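Lista: demostraciones-manipulacion
Asunto: Re: ¿guiado a mano o mando a distancia para desmontar torres?
Fecha: 2026-06-10

Hola a todos, y perdonad la extensión, que ya me conocéis:

> En Trevia hemos grabado hasta ahora 97 demostraciones llevando
> el brazo con la mano y salen bastante limpias, pero en cuanto
> hay cables por medio el operador se tapa a sí mismo. ¿Alguien
> ha probado a hacerlo por teleoperación? ¿Se pierde mucho tacto?

Pues sí, nosotros lo hemos probado, y con mucho cariño además. En Plekano empezamos en noviembre guiando a mano, igual que vosotros, y después pasamos al mando. Llevamos 581 episodios entre las dos maneras. Algo de tacto se pierde, para qué engañaros, sobre todo al acercar el disco a la jaula, pero se gana muchísimo en vista despejada.

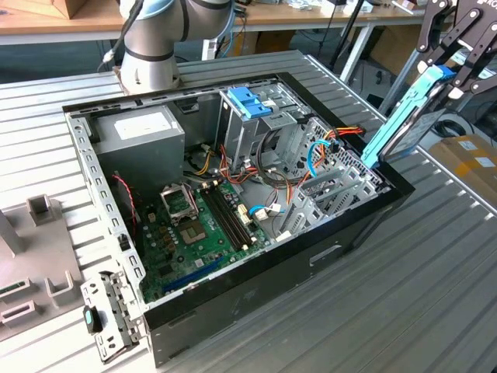
El disco en su soporte turquesa, sujeto por la pinza junto a la torre abierta.

Con el disco yo le pido al operador que se pare un momento fuera de la caja, que oriente la pieza con calma y que solo entonces entre. Esas pausas pequeñas nos daban rabia al principio (¡alargan el episodio!), pero las dejamos sin recortar y el modelo las agradece. Los cables, eso sí, siguen siendo nuestra cruz, y ahí todavía a veces volvemos a la mano.

Para lo menudo, como la zona del procesador, miramos casi siempre la vista de la muñeca. Los dedos ocupan su buen trozo abajo y cuesta acostumbrarse; a mí me llevó hasta 9 sesiones dejar de pelearme con ella.

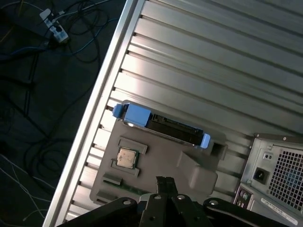 Equipo de Plekano

Si os animáis, bajad la escala del mando al entrar en la caja y volved a subirla al salir. Nosotros usamos el perfil Anach, que ya trae las dos velocidades, y os lo paso encantado junto con las notas de montaje. Lo que no he probado es mezclar los dos tipos de demostración en un mismo entrenamiento; creo que los de Shearer andaban en ello y me encantaría leerlos por aquí.

Un abrazo grande y ya me contaréis qué tal os va.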